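We use cookies to remember your preferences. Accept / Manage settings

3.2 Sorting the seasonal smalls

Party goods are sold in mixed bags, which is cheap for the seller and a small punishment for whoever has to put them away. The bags in this part of the study came from two suppliers, Horrocks and Bonaretti, and held plastic novelties of the kind that turn up under sofa cushions in December, long after the holiday they were bought for. We wanted to know how people decide what belongs with what when every item is tiny, worthless and slightly unpleasant to step on.

The trial followed the Fleltesero protocol, a tidying method that asks for one container per kind and forbids a basket marked "other." The second rule caused most of the complaints. In our survey of 300 households, the "other" container was the one item of storage respondents said they could not live without — a finding that gave us little comfort, as both authors own several.

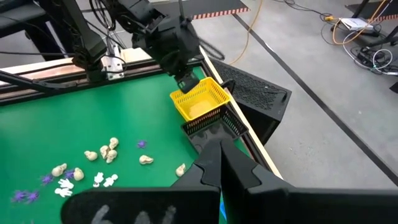 Mixed novelties resist sorting in the early stages mainly through overlap. An item lying by itself is easy to name and easy to lift. The same item in a heap has to be separated from its neighbors before anyone can say what it is, and people who are quick at naming are often slow at separating. Skulls and spiders show the difference well: a beige skull on its side in open green space asks very little of the sorter, while the ones bunched together on the same tabletop have to be told apart first. Spiders add legs to the problem. Our pilot notes contain the phrase "brought a friend" 21 times, always in reference to a spider.

We also considered the order of work. The protocol allows either sorting by kind (all of one thing, then all of the next) or sorting by reach (whatever is nearest goes first). Sorters at the Ola site preferred the first in interviews and drifted toward the second in practice, particularly once lunch was mentioned. We treat the two as ends of a scale and score each session accordingly.
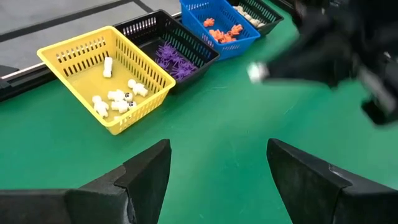
Does each kind need its own color of basket? Color helps at the start, when the sorter is still learning where things go, but once a basket has something in it the contents do the same job and the color becomes decoration.

Basket walls matter more than we had expected. Slots let a sorter check the contents from the side, and they also give a thin plastic leg somewhere to go. We scored a leg through the wall as "contained" after a discussion longer than the matter deserved. Depth was left alone: a shallow basket shows its contents better, a deep one forgives a careless drop, and the protocol has no opinion.

Placement was kept simple. Containers stood in a row at the far side of the work surface, leaving the middle free for the unsorted pieces. Earlier layouts put them at the corners, and sorters developed favorites.
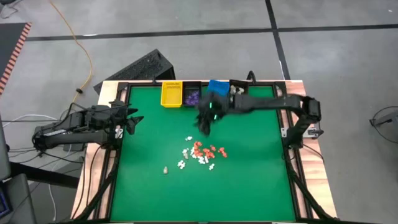 Figure 4. Containers along the far edge of the work surface, with orange-red and white pieces in the middle.

Sessions were scored on completeness and on misplaced items, with no credit for neatness within a basket. A tangled pile of one kind is a sorted pile, whatever one's mother might have said. Results by supplier are given in the next section.

Back to top | Contact the editorial office | Copyright 2018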